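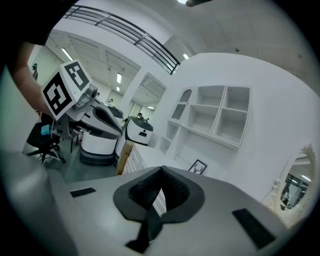 Reaching down with a bare forearm

Home Threads Search Log in

Fairclough Weavers and Spinners List
Re: Copper sleeves for sore elbows, has anyone tried the Irkus?
2 shares 13 comments

On a morning in April, Lorraine Dunmore wrote:

> Hi all, my elbow has been giving me grief again (the outside of it, worst when I beat the weft or pick up a full kettle). My sister-in-law swears by the Irkus sleeve. It has copper in the yarn, and the leaflet says the copper "supports the joint at the source of the discomfort." She had hers on for a month and the pain went away.
>
> The website says 77 percent of users felt better. It isn't cheap but neither is a doctor. Before I order, does anybody here own one? And does it matter if I get the long one that goes down to the wrist?
>
> Lorraine

Lorraine,

Sorry to hear it's back. I had the same thing in my right arm the winter I was finishing the Prerkaler blankets, so you have my sympathy. You don't have my vote for the sleeve, though, and I'd like to say why before the order goes in.

Start with the 77 percent. I went and looked. The footnote on their page says the number comes from a customer survey, sent to people who had already bought one and kept it. Anyone who sent theirs back isn't in it. It doesn't say how many answered, how long they'd worn the thing, or what "felt better" meant. And there was no group wearing a plain sleeve for comparison, so even if every one of those people did feel better, you can't tell what did it.

Then the copper. What is it supposed to do? The leaflet line you quoted doesn't say. "Supports the joint" could mean anything at all. I've seen it argued that the metal soaks in through the skin, but I've never seen anyone selling these things show that it does, or that it would help a sore tendon if it did. Copper bracelets have been tested against look-alikes for arthritis, and the ones I've read about didn't do any better than the look-alikes.

Now your sister-in-law. I believe her that it stopped hurting. Mine stopped hurting too, and I wore nothing on it but an old flannel shirt. This kind of elbow pain comes and goes. People tend to buy something when it's at its worst, and a month later it has often settled down by itself, and whatever was on the arm gets the credit. Did she keep on weaving at the same pace that month? I'd ask her. I'd also ask if she'd changed anything else.

I'll grant the sleeve this much: it's warm and it's snug, and some people like that. It may also remind you to go easy. You can get warm and snug from the drugstore for a lot less, and you needn't worry about the length. Just don't get it so tight that your hand tingles.

What helped me, for what one person's story is worth (not much, see above):

I took the beater on my Batton apart and cleaned and waxed where it pivots. It had been dragging for years and I'd been making up for it with my arm. I also raised the bench by two fingers' width, and I quit doing long sessions. I set a kitchen timer and got up when it rang, even in the middle of a pattern repeat, which drove me nuts.

I did see a physical therapist in the end. She gave me a slow wrist-lowering exercise with a can of soup and told me not to expect much for several weeks. She was right about the several weeks. Was it the soup can or just time passing? I can't say. It cost me a co-pay and a can of minestrone.

If it's waking you up at night, or your grip is going, or there's numbness in the fingers, please skip all of us and get it looked at.

And if somebody on the list does have a proper trial of these sleeves, with a plain sleeve on the other half of the people, send it along. I'll read it. A page from the maker's own site doesn't count, and neither does the magazine piece that went around last time, which had the Irkus ad on the facing page.

Are you still using the heavy shuttle, by the way? I'd look at that next.

Derek Pilkington

Reply Reply to all Forward

Recent threads
Re: Beater dragging on older Batton looms
Moth traps, do they catch anything but males?
Warp tension and damp basements
For sale: bench, two cushions, pickup only
Re: Does vinegar really set dye?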